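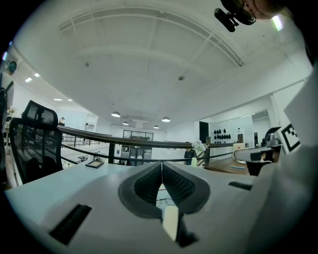
The budget had to be sent by Sunday at six in the evening, and at two o'clock Thoa Đồng had still only one line in it which she believed.

The line said: grippers, hand-held, Claveck, 266 each. She believed it because Martim Baptista had telephoned to the seller and made him repeat the number. All the other lines were hopes. There was a line for spare finger pads, a line for cables, a line for insurance, and at the bottom a line called "Other", which she had made large and then, being ashamed, made small again.

"How many do we ask for?" she said.

Martim was at the rail of the mezzanine with a cup in his hand. He liked to stand there when he was thinking about money. He said that from above, money looked smaller.

"Ask for twelve," he said.

"With twelve we have no arm."

"With an arm we have no twelve."

They had this conversation since April. The arm was a Midtbø, a good one, second-hand, from a workshop in Skelamgate that was closing its doors. The owner wanted to sell it to people who would use it, and he had kept it for them through the whole spring, each month with a little less patience. Thoa had gone by train to see it. It stood under a bed sheet, and when the owner pulled the sheet away she felt, to her surprise, a sort of pity, as one feels for a horse at a market. He switched it on for her. It lifted an egg box, turned it and put it down without any sound. She had come home and put the arm on the first line of the table, and there it had stayed until Martim began to speak about hands.

"The arm is one," he said now. "One arm learns from one arm. Twelve people with twelve grippers can open drawers all day, they can fold towels, they can pick up spectacles. Then we buy the arm next year, and it arrives to a house where the homework is already done."

"Next year it will be sold."

"Then another one."

She did not answer. She wrote twelve in the cell and looked what happened to the sum. It became red. She wrote eight, and it became black, but there remained almost nothing for the people who should hold them, and a gripper with no hand on it is only a thing to keep on a shelf.

At three o'clock she called the woman at Stillura, who gave the money and who had said they could disturb her at the weekend. Thoa had prepared her sentences on a piece of paper. She asked whether it was allowed to move a part of the sum from one year to the other.

"How big a part?" said the woman.

"More than 547," said Thoa, and then she heard how poor this sounded, and was sorry for the piece of paper.

The woman laughed, but in a kind manner. She said that she had people who asked to move a building. She said yes, put it in a note under the table, and keep the note short.

When Thoa came back to the desk, Martim had sat down in her chair and was reading the table with his finger on the screen, which she had asked him many times not to do.

"What is this 135?" he said.

"Shipping."

"And this 90?"

"Also shipping. The first is to bring the arm here. The second is to bring it back to the man if it doesn't work."

He took the finger away from the screen. "You have planned to give it back?"

"I have planned that I could."

He was silent for some time. Then he deleted the 90, carefully, one figure after the other, and in the place of twelve he wrote six. The sum stayed black. He went down to the line for the arm, which she had made grey a week ago so that it would not hurt her to see it, and he made it black too.

"Six people," he said. "They will be tired."

"We shall pay them to be tired. Look, there is enough for it, if the cables come from the cheap shop."

"I don't trust the cheap shop."

"I neither," said Thoa. She put back the small amount that he had deleted, on the line for cables, and she began to write the note, which she kept short. At half past five she read it aloud to him, twice, and he corrected one comma. Then she telephoned to Skelamgate, and while it rang she tried to remember how the owner had pronounced his own name.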